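Chapter 4
Gathering Examples

What you need before starting: chapters 2 and 3, at least the part of 3 on the wrist camera. A working arm or access to one. A notebook, paper, not a file.

4.1 Why this chapter is longer than the one on training

Most courses spend a week on the model and an afternoon on the data. We did too, the first year. Then we looked at what had gone wrong in the student projects and it was the examples, nearly every time. Not the network, not the learning rate. Somebody had recorded the same reach from the same spot, over and over, and the arm had learnt that one reach very well indeed and nothing else.

So: examples. What one is, how to record it, when to throw it away, how to tell when you have enough. The last question has no good answer but we will give you a bad one that works.

By the end of the chapter you should be able to

plan a recording session and write the plan down first
record by hand guiding and by remote control, and say which you used
reject a poor example without arguing with yourself
split what you have into training and test sets so that the test means something

4.2 What counts as an example

One example, in this book, is one full try at one task. Start to finish. Pictures from the wrist camera, joint positions, how far open the fingers are, the time of each reading. Some people call it an episode, some a demonstration. Same thing, and we will mix the words because everyone does.

The start matters more than beginners think. Where was the arm when recording began? If always the same place then the model has never seen anything else, and the first time someone bumps the table it is lost. Vary the start. Vary it on purpose and write down how, because "I moved it about a bit" is not a method.

The end matters as well. Stop when the task is done, not when you remember to press the key. A long tail of nothing happening teaches the arm to do nothing, which it picks up faster than anything else you will ever show it.

4.3 The block task

We use plain wooden blocks for the whole chapter. Pick one up, put it somewhere else. Dull, yes. Dull is fine here. You want a task where you can see at a glance whether it went right, so that your attention is on the recording and not on the job.

There are still choices. Block square to the fingers or turned? Near or far? One block or two? Does the second one get in the way of the approach? And the light. Move the lamp and the shadow goes to the other side of the block, and a model trained under one lamp may well have been following the shadow all along. We lost most of a December to this before Rok Berisha thought to switch off the desk light and run the thing again. It missed every block by the same amount.

A note on plain tables. A pale block on a pale table is harder for the model than a dark one, and you should have both. Do not be tempted to make the task easy by picking the easy colours. If your only set of examples has strong contrast, the number you report at the end is a number about contrast.

4.4 Three sets of examples, compared

The sets used in the exercises are called Kondum, Stanciu and Remo. You will find them on the course drive. The names mean nothing, they are what the folders happened to be called.

Kondum: 900 examples, one operator, one lamp, one start position. Big and tidy and not very useful.

Stanciu: 600 examples, several operators, start position changed each time. Some are clumsy. Leave the clumsy ones in for now.

Remo: 13 examples only. Kept back for testing. Do not train on Remo. Every year someone trains on Remo.

Train on Kondum, test on Remo, write down the score. Then the same with Stanciu. Do this before you read on, it takes an evening and the rest of the chapter will make more sence.

4.5 Before you record anything

The plan first. One page. Task in one sentence, how many examples, what will change between them and what will be held still. Who is driving. What counts as a failure and what you will do with the failures (keep them, in their own folder, labelled).

Then a dry run, roughly 11 examples, and stop. Play them back. All of them, at normal speed. What you are looking for:

Camera knocked out of line. Happens constantly.
Clock drift between the pictures and the joint readings. Check the moment the fingers close, it should be the same moment in both.
The operator's habits. Everybody has one. A pause before the grasp, a little wiggle, always coming in from the left. The arm will learn the wiggle.
Block out of view at the very moment it matters.

That last one needs more care than the others. The wrist camera sees the finger tips and a patch of table and not a lot more, and it moves as you move. A block can be half out of view, or only a corner of it in, and then the model has to act on the half or the corner. You as the operator may be looking at the whole table from your chair. You know where the block is. The model does not. Drive from the wrist view if you can bear it, at least for a quarter of your examples, and you will find out quickly what is missing.

We recorded ours with the Wotivis pendant, but any remote control will do provided it logs the time of each command. Check that it does. Check again after an update.

Starting poses, then. Fingers shut or open, pick one and stay with it, or change it and log it. Blocks to the side as well as straight ahead, so that the arm has to go and look.

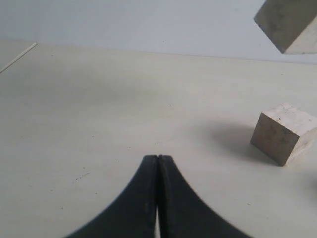 Log the pose before the first movement and not after, when you will be guessing. One line per example is enough: number, operator, lamp, fingers, anything odd. Then record. Section 4.6 deals with hand guiding, which is slower to set up and kinder to beginers, and 4.7 with remote control.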